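Home | About Us | Ranges | Care Guide | Trade Orders | Contact

About Runari Table Linens

By Runari Office
Thursday, August 8, 2019
Shares 40 | Comments 0

Runari supplies printed tablecloths for home dining tables, break rooms and small restaurants. The company works from a single unit on the Stotcombe estate, where cloths are cut, hemmed, checked and packed. The current catalog lists 141 designs in round, square and rectangular formats.

What we make

Round cloths account for most orders. They are cut from a flat panel, so the print has to be positioned before cutting. A repeat pattern tolerates a small shift. A single large character does not: if the panel is off center, the face or the lettering ends up in the drop, where it hangs out of view.

Festive and cartoon prints are handled as placement prints for this reason. The artwork file carries a center mark and a cut line. The operator aligns both before the blade is lowered, and a second person signs the ticket.

A flat proof gives the colors but says little about which parts of the artwork stay readable in use. Small motifs near the middle are often covered, and fine lettering can be lost next to a patterned cup.

The pale pink round cloth has a cartoon dragon-dog with a red scarf and one eye winking, the words "NICE ~" and "DAY" in dark red, and the characters 日进斗金 in a diagonal row of red circles. The 福 character is used more than once, at small sizes. 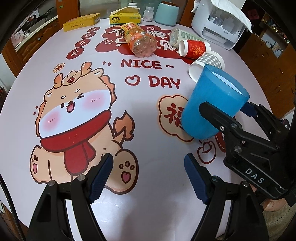

Fabric and finish

Three base fabrics are stocked. Durkamora is our coated grade and can be wiped down. The other two are uncoated and are sold for machine washing. Hems are double-turned on the uncoated grades. Coated cloths are supplied with a cut edge unless a hem is requested on the order form.

Colors are matched to a printed reference held at the cutting table. The reference is replaced each April.

Orders and supply

Trade orders are shipped folded, in cartons of 40. Single cloths are shipped rolled on request. Custom round sizes are available; measure the table across the top and add twice the drop required.

Our longest-standing trade account is Vukadinović, a restaurant supply firm, which took 1105 cloths last year. Fabric swatches can be ordered through the Contact page.

Home | Care Guide | Contact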